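Notes for the hall talk — 23 December 2023 — keep to ten minutes, leave time for tea

Thank Nighat Arain for the invite and for the loan of the microphone. Check it's on this time.

**Start with the high street**

Hands up who's had a meal out in Flollisdale this month. (Wait. Let them look round.) When I did this in July I got hardly any hands, so whatever we get tonight, say so out loud.

I'm talking about opening hours. The council wants to let cafes and pubs keep tables on the pavement past nine, all year. I'm mostly for it. I run a small place, so of course I am — own up to that early, get the laugh, move on.

**What we asked people**

We put forms through doors and got 3717 back, which floored me. Hye-jin Won typed up most of them at my kitchen table. Up to 70 of those came from people living right over a pub, and they're a good deal less cheerful than the rest. Read out the one about the bin lorry. Don't do the voice.

**Money**

A pavement licence would be 1000 a year under the plan. Fine for the Lusov, they've got room for a lot of chairs. Not fine for In-ho Ban with two tables and a wobbly awning. I'd like a lower rate for small fronts and I'm going to keep saying it.

(Slides now, click through, sip of water)

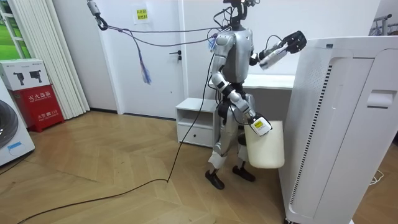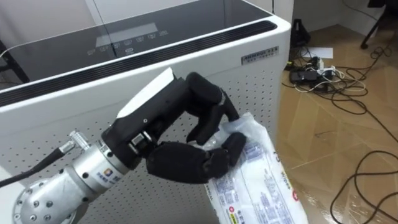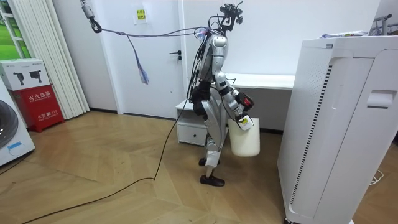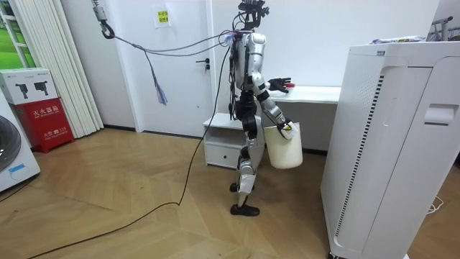

**Noise, be fair about this**

Ngaio Dunstan is speaking after me and she'll say nine is late enough. She's got a point about Sundays! I'd give way on Sundays if she asks. Heaters are another matter — ours cost a fortune to run and I still had customers eating soup in gloves.

**Ask them to do something**

Letters to the council, short ones, in your own words. Xiaoyan Cao has the address on cards by the door. Say which street you live on, they sort them by street.

Questions. If someone brings up parking, pass it to Nighat.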